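Is a tomato really a fruit? Be careful who you ask

Kids' Pages: Check It Yourself

Somebody has probably told you that a tomato is a fruit. They may have looked very pleased with themselves. But did they say how they knew? "Everyone knows that" doesn't count as a reason, so let's check.

What is a fruit, anyway?

It depends on who is using the word. A person who studies plants says a fruit is the part that grows from a flower and holds the seeds. A cook cares more about taste. Sweet things go in the fruit bowl, and things you'd put in a soup or a sandwich get called vegetables.

Cut a tomato open (ask a grown-up about the knife). Lots of seeds! So the plant person calls it a fruit. The cook still won't put it in a fruit salad, and the cook isn't wrong either. They are using one word for two jobs.

Now try a stalk of celery. Look as hard as you like and you won't find any seeds inside. A stalk holds up leaves. Plant people and cooks agree that it isn't a fruit, which makes it a pretty dull argument.

Does the colour tell you it's ripe?

You may have heard that an orange is ready when it turns orange. I don't trust this one. In many warm places, oranges can be sweet inside while the skin is still partly green. The skin changes colour mostly when the nights get cool. A bright skin is nice to look at, but it can't promise you anything about the taste.

Are small ones just baby oranges?

I believed this until I was almost ten. It's wrong. A tangerine is a different kind of citrus and stays fairly small when it's fully grown. Leave it on the tree as long as you want and it won't turn into a big orange. 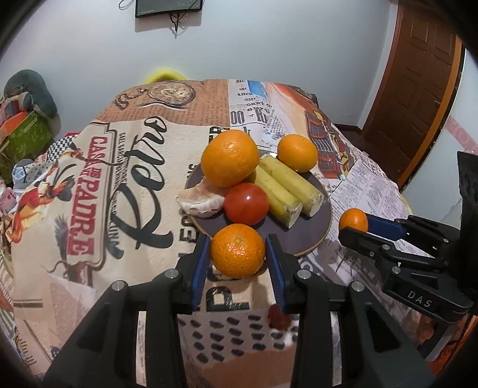
Citrus skin is worth a closer look too. Those tiny pits are where the oil is kept. Bend a piece of peel and sniff, and you'll smell it right away. Wash your hands before you rub your eyes, as the oil stings.

Then there's the white stuff under the peel, called pith. Some people say you must pick off every bit. Why? It can taste a little bitter, but it's fine to eat. Try a segment with the pith and one without, and decide which you like better.

Something to try

Before you open your next tangerine, guess how many segments are inside and write your guess down. Then peel it and count. Do the same with 3 tangerines. If somebody tells you they always have the same number, show them your list.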